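Nondberg Marble-Look Table Cover, Six Months In

I bought the Nondberg cover in January, after a landlord-grade tabletop and a red onion had a disagreement that left a permanent mark. It cost me 62 dollars for the large size. Real marble was quoted at several times that, plus two people with strong backs.

The pattern is white with gray veining, and from the doorway it fools most visitors. My neighbor Tiina Niskanen stroked it for a while before asking what it really was, and she used to sell kitchens. 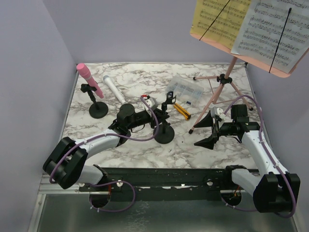 White and gray veining against lavender walls.

Putting it on took me an evening and most of my good manners. The sheet comes rolled, and it remembers being rolled. The instructions suggest leaving it flat overnight under "several books." I used cookbooks, which is the most work they have done in years. One corner still lifts a little when the heating is on.

Cleaning is easy. Coffee wipes off, beet juice wipes off if you hurry, and turmeric moves in and starts getting mail. I tried the matching Burura spray – 50 wipes' worth in a bottle, says the label – and could not tell it from dish soap and water.

The veins repeat, by the way. Once you spot the one shaped like a tired heron, you will find its brother farther along, and you'll look at both of them every breakfast. 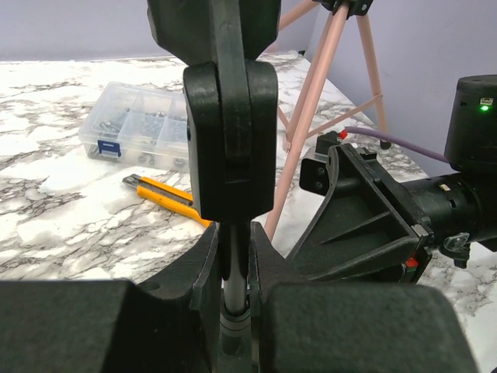
Should you buy it?

If your table is ugly and you rent, yes. The Yoon version is thicker and lies flatter, but at 142 dollars I'd want it to do the dishes as well. Skip it if you put hot pans down without thinking. I have one shiny ring by the window end, and a trivet now.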